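January, late evening
Posted by the author
6 min read

Okay, so today was jar day. I have been putting it off since before the holidays, and the shelf over the washing machine had gotten to the point where I opened the door with one hand up in case something came down on me. Jars, tape, string, the good scissors I'd given up on and replaced. I cleared a white surface, got a glass jar out, got the tape out, and told myself I'd stop at lunch. 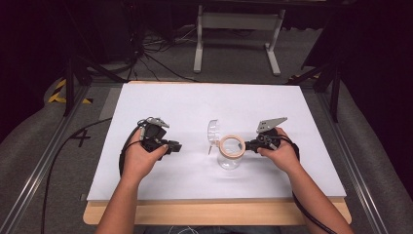
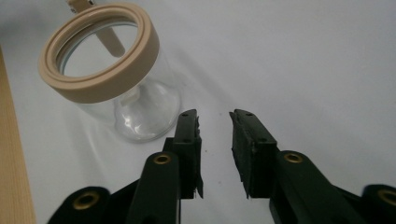
A glass jar and something beige and round, that's my whole day in a nutshell.

I did not stop at lunch. I had a sandwich standing up at 2 and went right back to it, because by then I'd found the box from the Drerko order, the one with the lids, and I had to know which ones fit what. Why does every company make its lids just a hair different? The Sorken ones look the same as the Daver ones until you try to turn them, and then they go halfway and sit there crooked. I ended up with a bag of orphan lids (14 of them!) and I know I should toss them, but I also know that the minute I do, the matching jars will show up behind the paint.

Masking tape is still my favorite label. I've tried the cute chalk stickers and they slide off in the dishwasher, and the printed ones make me feel like I'm running a pharmacy. With tape I tear off a piece, write LENTILS, and move on with my life. I do wish I'd remember to fold the end of the roll over. I lost a good five minutes picking at it with my thumbnail, and my thumbnail is not what it used to be.

Buttons took the longest. There's a tin of them from the Odukoya fabric sale and I got it into my head to sort by color, which lasted until I hit the browns. How many browns can there be? They all went into one jar together and it looks great, so I'm calling it done.

Still to do: the spice drawer, the shoebox of batteries, and whatever is going on under the sink. I also want to look up whether rubber seals can go in the top rack, I always forget. My back is killing me. Bath, then bed, and the orphan lids can sit on the stairs until I feel braver about them.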